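The Acceptance Test

Clause nine of the contract said the machine would fold 48 tea towels, unassisted, to a tolerance of 20 millimetres at the edges. Zinash Bogale had written clause nine herself, in March, and had regretted the word unassisted ever since.

The client was Suwannarat, which ran linen for hotels and wanted to know whether the folding line could be staffed by something that did not need a lunch break. The supplier was Uletti. Bogale worked for neither. She was paid a flat fee to sit at a desk with a form and a stopwatch, and to write down what happened.

By half past ten, 42 towels had been folded. Two of them would have passed in any hotel. The rest were within tolerance by the letter of the clause, in that the edges met, but the fabric between the edges had been left to its own devices. She entered them as conforming and wrote "see note" beside each one.

Towel 43 had a hem that had come unstitched along one side. The machine picked it up, turned it, put it down and picked it up again. It did this for 600 seconds, at which point the control software logged a timeout and the engineer from Uletti stood up.

"Don't touch it," Bogale said.

"I was going to straighten the corner."

"That's assistance."

He sat down again. He was young and had driven from the coast overnight with the spare actuators on the passenger seat. He asked whether a person would be marked down for stopping at a torn towel.

She considered this. Her mother had worked in a hotel laundry, on a Jurkeo press the colour of old teeth, and would have thrown a torn towel in the rag bin without looking at it. There was no rag bin in clause nine.
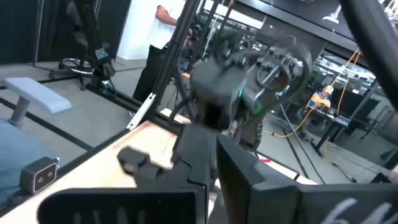

"What does it do if you give it somewhere to put the bad ones?" she asked.

"Nothing. It doesn't know they're bad. It knows they're difficult."

She wrote that down, then crossed it out, as the form had no field for it. Under Observations she put: unit does not distinguish defective stock from handling error. Under Recommendation she put: suitable for sorted linen only, with an operator present. The Bromix report on the previous model had used nearly the same sentence, and Suwannarat had filed it and ordered another test.

The engineer reset the timer. Bogale took the torn towel home on Saturday and mended the hem.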